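Bench notebook, Drikirthorpe
November 2021

Budget for next year wants to be in soon so putting down what we need while I rememeber. Still on the panda and tub job, both hand grippers out at the table.

Fingers first. We go through more than I planned for. Printing our own is cheap, the hours aren't. Ondimgate will do a batch, price is per set, min order 80. Too many? Probably not if it has to last till July.

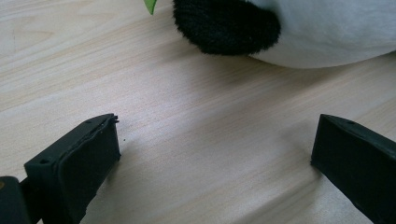
Left finger, ragged bit near the tip. Panda paw behind.

Cables next. Want longer ones, and a proper tray for the floor run. Kettle quoted 216 for the lot, delivery on top. Take it. Second table can wait, carpet space is the limit and not money.

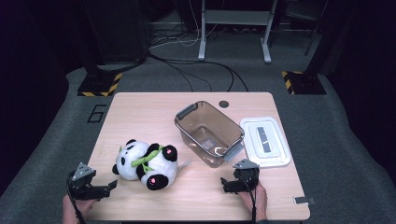 Do we buy a third gripper as a spare or just parts?
Parts. A full spare from Brundevau is roughly 1000 and most of it would sit in a drawer. Put 2 sets of fingers and a mounting plate down instead, look again in July.

Tubs: small money but it never gets its own line, so it comes out of sundries and then sundries runs over. Own line this time. Same tinted sort with the lid, dont let anyone swap it for a clear one to save pennies. 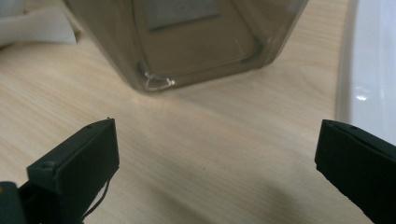
Tinted tub between the fingers, whitish chip or crack at bottom left corner.

To do: chase Ondimgate re lead time, ask Kettle if the quote includes VAT, send totals up.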